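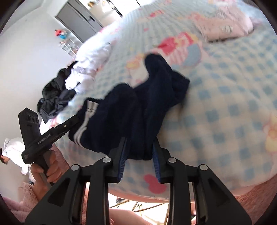
Folding the dark stuff first

July 2, 2019

I fold laundry on the bed. I used to do it on the kitchen table, but the table is never clear, and the bed is big enough to spread a thing out flat before I decide what to do with it.

The dark clothes go first. Navy and black look the same to me under the bedroom lamp, so I do them while there is still daylight from the window. The navy one with the two white stripes is handy that way, because I can pick it out of a heap without checking.

My method is plain. Shake it once, lay it down, pull the corners out until nothing is bunched underneath. Then I fold the sides in and bring the bottom up. If there are stripes I line those up and let the rest of the cloth follow. It comes out a little crooked some days and goes in the drawer anyway.

I did try a folding board, the Cevadeck, last November. It works on T-shirts. Anything thick or slippery slides off the hinge side before the flap comes over, and I spent more time starting again than folding. It's behind the dresser now. The Grube drawer dividers were a better buy. They come 3 to a pack and keep the dark clothes from sliding into the socks.

Height is the other problem. Our bed is low, and after a full load my back lets me know. I put it up on Stimton risers in the spring – four plastic blocks, nothing fancy – and that helped more than the board did. The cat took a week to get used to the jump.

Sheets I still can't fold. The fitted one gets rolled up and pushed to the back of the closet shelf with the pillowcases on top of it.

Towels are next, and there are 16 of them in the basket, so I'm going to go and start on those.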